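Visit report: open day at the Etton police control room and digital unit
3/23/22

The open day was for neighbourhood watch coordinators and parish clerks from the villages on the east side. I went for our watch group with Sidra Tarar, who looks after our message list and had more questions than I did. We had asked to go in November, but that day was full.

Parking is the first thing to mention. The visitor spaces at the front are for people reporting to the desk and you will be moved on if you use them. Go past the station, take the second left and use the yard behind the old Junatex building, where the gate is opened for visitors at half past nine. From there it is a short walk along the footpath. Bring photo identification. A man from one of the other groups had only a bus pass and was kept at the desk until somebody could vouch for him, and he missed the introduction.

We were split into two groups of 14. Phones went into a tray before we entered the control room, and came back to us on the way out.

The control room

Our guide was Oksana Kuzmenko, a civilian supervisor on the call-handling side. She gave us a short talk in the side room first. Calls are answered, graded and passed to a dispatcher, and the person who answers your call is typing while you speak. This explains why they sometimes carry on asking questions when you want them to send a car. The car may already be on its way. Several people in the group had complained about this at one time or another and it was useful to hear it.

We then stood at the back for twenty minutes. It was quieter than I expected. You can't hear the callers, only the handlers' side, and most of what we heard was people confirming street names and spelling them back. One handler spent a long while with a caller who could not say which road they were on. Oksana asked us to take back to our groups that a road name, a junction or the number on a lamp post is the most helpful thing a caller can give. I have put this in the next newsletter.

False reports

Most of the morning session was on false reports, which is what we had been asked to come for. The case they used was the Brouwer Road message from last year. For those who don't remember, a voice message went round saying that a gang was going from house to house in a white van and that two children had been taken. None of it had happened. The control room took 80 calls on it in one evening, and two patrols were sent out to look for the van. The driver of an actual white van, a tiler, was blocked in by residents and had to be escorted home.

Oksana's point was that almost everyone who rang had received it from a person they knew and trusted, and had passed it on before ringing. By the time the police put out a statement the message had reached groups in three other districts, with the road name changed each time. Sidra asked whether our own list had carried it. It had, for a short while, and we said so.

The advice was as follows. If a message gives no time, no exact place and no source, don't forward it. Ring the non-emergency number and ask. If you run a group, hold the message and post a line saying you have asked the police about it. If it has already gone out, post a correction in the same place and leave the correction up. Deleting the first message does not help, as people have already saved it.

There was a longer discussion about the law. A person who knowingly makes a false report can be prosecuted for wasting police time, and other offences may apply if a message is meant to cause alarm. Passing on something you believe to be true is treated differently. One of the clerks wanted a firm line on where belief ends and carelessness begins. He didn't get one, and was told that it depends on the case.

Lunch was sandwiches and tea in the canteen. There was a vegetarian tray but it went early.

The digital unit

In the afternoon we went upstairs to hear how seized devices are handled. We did not see any live work and were kept to the training room. The officer who took the session did not want his name used. 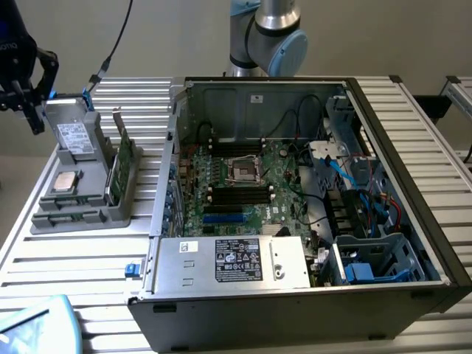

Desktop computer with the side panel off.

Every item that comes in is given a reference, bagged and logged, and each person who handles it signs for it. Data is copied and the examination is done on the copy, so that the original can be produced in court unchanged. The officer said that phones now make up most of the queue, and that the wait depends on the seriousness of the case. Someone asked how long an ordinary owner waits to get a phone back. He said it could be months and that he knew this was a sore point.

We were also shown Dorine, the alert service that replaces the old telephone tree. It sends text and email notices by postcode, and group coordinators can reply to a notice to ask for it to be checked. There are 200 people signed up in our area. The demonstration was brief because the projector took some time to get going. Sign-up forms were handed out and I have the spare ones at home.

Points to follow up

Sidra will rewrite the rules at the top of our message list to include the advice on unchecked messages. I will ask for a speaker for the annual meeting. We also raised the broken street light at the end of the footpath, and were told to report it to the council, which we have already done twice.

The day finished at half past three. The station hopes to run another in the autumn, with places for 2 people from each group. Names should come to me by the end of the summer.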